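Subject: [stewards-list] Re: Dues rate for part-time members

Oct 3, 2024

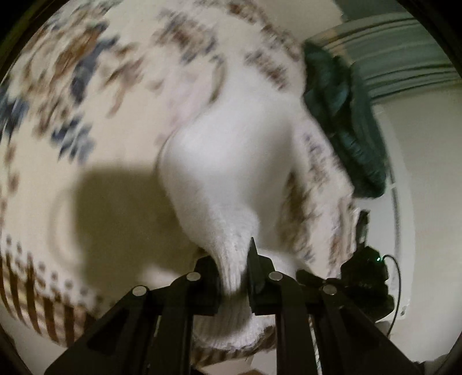
1. Dues rate

> Does the new part-time rate cover the Fliltdale branch too, or only Trorer? We have 38 part-timers and some paid the full rate in August.

It covers both branches. The rate is $14 a month. Anyone who paid the full rate in August gets a credit on the next statement — no form needed.

2. Delegate count

Fliltdale closed the year with 198 members, so it keeps two delegates. Send both names to the Girudum office before the training weekend.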